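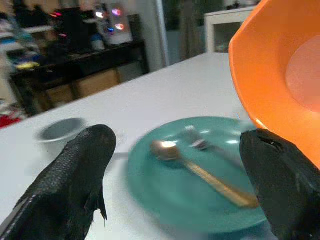 Please tell me the ride library isn't going to close for the whole month, wrote one reader after our last newsletter, and could you say once and for all what happens if I get a flat while I've got one of your bikes? Two fair questions! The answer to the first is no, we're only shutting for nine days in August while we move across the yard at Retbridge, and I'll get to the flat in a minute.

First, the move. We've been in the old unit so long that I'd stopped noticing how bad it was for getting a cargo bike in and out (you had to lift the back end around the door post, every single time). The new one has a proper wide door and a floor that slopes the right way, toward the drain. It also has heat, which I'm trying not to get too excited about in the middle of summer. If you have a bike out on loan that week, just hang on to it. We'll push your due date back and you don't have to call or email or do anything.

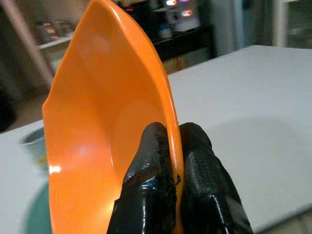
Now the flats. Every loan bike goes out with a spare tube, two levers and a mini pump in the bag under the saddle. If you can fix it yourself, great, use the tube and tell us when you come back so we can put a new one in. We won't charge you. If you can't, or it's raining, or it's the back wheel on one of the hub gear bikes (I don't blame you, I hate those too), lock it somewhere sensible and text the shop number on the frame sticker. We'll come get it within the day if you're anywhere between here and Nammont. Please don't ride it home on the rim. We lost two wheels that way last winter and they're not cheap to rebuild.

While I'm on the subject of wheels, the truing class is back. It was the one people asked for most, and I ran it badly the first time, with far too many people sharing too few stands. So it's smaller now, and longer, and you bring your own wheel if you've got one that wobbles. It costs $19, spokes included. Bring an apron too, or a shirt you've given up on.

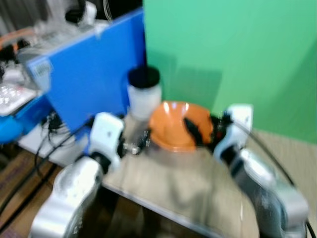

We've also had a nice surprise from the bike shop at Van den Broek, who are clearing out a storeroom and gave us more than 80 tires in all kinds of sizes. A lot of them are 26 inch, so if you've got an old mountain bike sitting in the garage on cracked rubber, come and have a dig through the pile. Take a pair, put whatever you like in the jar. I'd love for them to be gone before we move, because I really don't want to carry them.

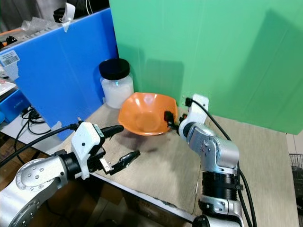
The other money news is that the Poveck ride brought in $565, which goes straight into child seats and two more trailers. The trailers are always out! I had a family waiting most of June for one, and I felt terrible about it. If you've got a trailer you're done with, even one with a torn cover, we'll take it and patch it up.

Shop hours stay the same until the move, noon to six, and the door after that is the green one on the far side of the yard. Ring the bell hard, it sticks.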